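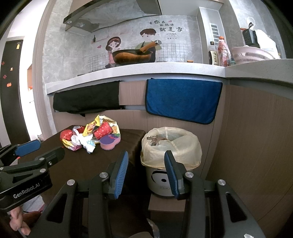 Figure 1. Table with wrappers, tissue and a paper cup, small white trash bin beside it.

Housekeeping Skills, Unit 3: Clearing a Table After Snacks
Handout for the kitchen session. Instructor: Consolacion Cabanatuan

Bring this sheet with you. It replaces the older one that Petro Holovko gave out in June, which had the steps for cloth-covered tables on a separate page.

1. Look before you pick up

A heap on a table is usually a mix of trash and things that stay. In Figure 1 most of the heap is packaging: a shiny red wrapper, a crushed yellow and purple one, a folded yellow snack packet and a larger yellow and cream package opened out at the back. The sponge at the right front is a different matter. It is pink and purple with a printed pattern, and it is easy to sweep up with the rest if you work fast. Set aside anything that is not packaging first, and ask before throwing it out.

2. Place the bin

Put the bin on the floor next to the table, close enough that you do not have to carry trash across the room. A small bin fills quickly with stiff packaging. Flatten large packages and fold them in half before they go in. Spare liners are in the Nirstead cabinet, second shelf.

3. Order of work

Cups come first. Pick a cup up by the rim and check for liquid, even when it is lying on its side. Empty it in the sink.

Next, take the large packages. Fold the open end over so crumbs stay inside – most of the mess on a cloth comes from this step.

Small wrappers go after that, a few at a time. Do not drag them over the fabric.

Tissue is last. Use one piece to gather any others, then wash your hands.

4. The cloth

A cloth that hangs over the side of the table can catch on your sleeve or on a chair. Stand clear of the folds. When the top is empty, bring the corners to the middle, lift, and shake the cloth out outdoors. Smooth dark fabric shows crumbs and grease marks well, so check it under the light before you put it back. Marks are treated as in Unit 2.

5. Practice

Work in pairs. Wilfredo Mercado and Noel Javier will set the tables. One person clears while the other writes down the order in which items were removed. Then switch. Keep your notes – they are used for the written part.

Reading: Catacutan packet, page 158. The section on food packaging and recycling is optional.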